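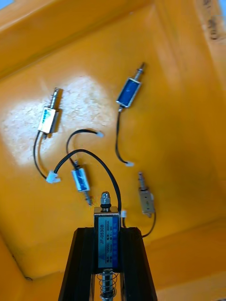 Nullach push-pull solenoids, open frame, with lead and plug

Small parts > Movement > Solenoids

If you have ever wanted a thing to go click and push another thing out of the way, you want one of these. The Nullach is our favourite little solenoid and has been on the shelf longer than almost anything else in the movement section. It has a metal frame, a coil inside with a label wrapped round it, and a threaded steel plunger that goes through the middle. Put power to it and the plunger moves. Take the power away and it stops pulling (more on springs further down, because people do ask).

We sell them singly, straight out of the bin, and in bags for clubs and classrooms. Each one comes with its black lead already fitted and a small white plug on the end, so there is no stripping or soldering to do if you are using it with one of our Planness driver boards. It pushes straight on. If you would rather wire it your own way, snip the plug off and you have plain wire to work with.

What it's good for

Cabinet latches, coin chutes, marble runs, bell strikers, puppet jaws, model railway signals, little doors that must stay shut until somebody solves the puzzle. We have a glockenspiel in the workshop with one under every bar and it is a joy, if a slightly clattery one! They are quick and they repeat well, and the thread on the plunger means you can screw on a rubber foot, a hook or a scrap of drilled brass and have a proper working end in a minute or two.

They are less happy holding a position for a long time. The coil warms up while it is on, as all of them do, and a lock that has to stay pulled in all afternoon is a job for the Kudano latching type, which only needs a short pulse each way. Have a look at that page if it sounds more like your project.

Push or pull?

Both — it depends which end you use. The plunger is drawn into the frame when the coil is on, so the threaded end pulls, and the short tip at the other end pushes. Most people use the thread. For a bell or a drum the tip is lovely, as there is nothing to come loose.

Springs

A light return spring comes with each one, sometimes already fitted. If yours is loose, slide it over the plunger before you put your nut on. Leave it off if gravity will do the work, and you will get a bit more pull for your money.

Details

Type: push-pull, open frame
Plunger: steel, threaded at one end
Lead: black, 105 mm, white plug fitted
Supply: 12 V DC
Stroke: 3 mm for best force, more if the load is light
Resistance: 40 ohms
Weight: please ask, we keep meaning to put it here
Label colour: varies

On that last line: the labels come in more than one blue. Some are a pale blue and white, some a much deeper shade. It makes no difference to how they work and we don't sort them, but if you are building something where the solenoids will show and you'd like a matching set, put a note on your order and we will pick through for you. We rather like the deep blue ones.

Fitting tips

Mount it by the frame and let the plunger find its own line. If it rubs on one side you lose a surprising amount of force, and the usual culprit is a bracket bent a touch out of square. Keep the lead away from the moving end, with a loop of slack before the plug. A drop of oil is a bad idea, it only picks up dust.

Always use a diode across the coil if you are switching it from your own circuit. The Planness boards have one built in.

Goes well with

Planness driver board, single or four-way
Nishimura rubber feet, threaded, black or grey
Nishimura angle brackets, slotted
Kudano latching solenoid

Ordering

Single pieces are packed in a small paper envelope with the spring. Bags of 40 are sent in a box with the leads loosely coiled, so give yourself a moment to untangle them. We can usually manage orders up to 500 from stock, and anything above that takes a little longer, so drop us a line first and we'll tell you when the next delivery is due. Unused ones can come back for a refund as long as the plug is still on the lead.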